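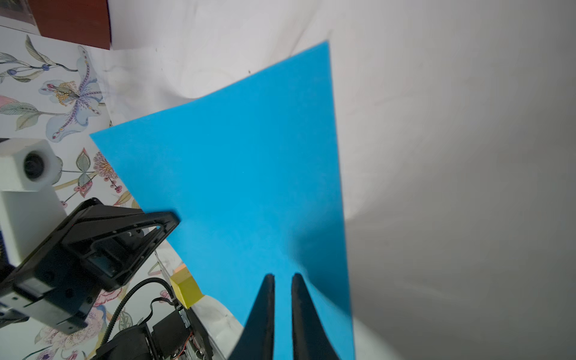 3.2 Sheet material and table covering

Search this journal Search

Akash Sandhu and Ravindra Tyagi, April

Figure 4. Blue sheet on the work table, with the patterned cloth at left.

Folding was studied with plain paper only. The sheets were matte, in a bright cyan blue, and came from one pack bought in Korletey. A single strong color was chosen so that the outline of the paper could be traced by hand afterward. It stands out well from both the pale, wrinkled backing and the white cloth printed with flowers and berries (Figure 4).

Each sheet was used for 2 folds and then set aside. Sheets that had picked up a crease in storage were left out, 13 in all. The full set holds 2,569 stills, roughly a third of them taken before the first fold. Shading along one side of a sheet was sometimes traced as a crease in the first round of marking. Those outlines were drawn again by the second author.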